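How I fixed the grip dropout on our two-arm cell

So last July our left arm started letting go of fabric for no reason I could see. No error on the screen, no beep, the fingers just went slack mid-lift. We call the setup Senero, and it handles bags and other soft stuff all day. If yours does this, try my steps before you order parts.

First, hit the e-stop and wait 20 seconds before you reach in. I mean it - a gripper that opens by itself can close by itself too. Then pull up the grip log and look at the force reading. Mine sat at 1235 and then fell to zero in a single line, so I knew the signal was dropping out.

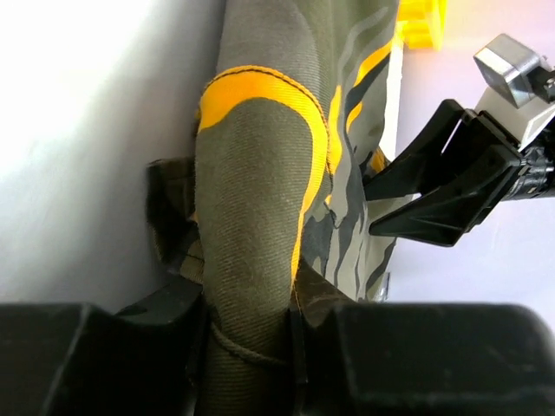 Olive fabric and cord at the camera arm's fingers, other arm coming in by the camo.

Next, unplug the wrist cable and check the pins. One of mine was pushed back (thanks to Oana Jitaru for lending me her magnifier!). I swapped the connector, left some slack at the elbow, and ran the arm at low speed with the cell door shut.

Finally, set the log to flag any drop bigger than 1000. Darius Grecu wanted 2000, but that would have missed the small ones.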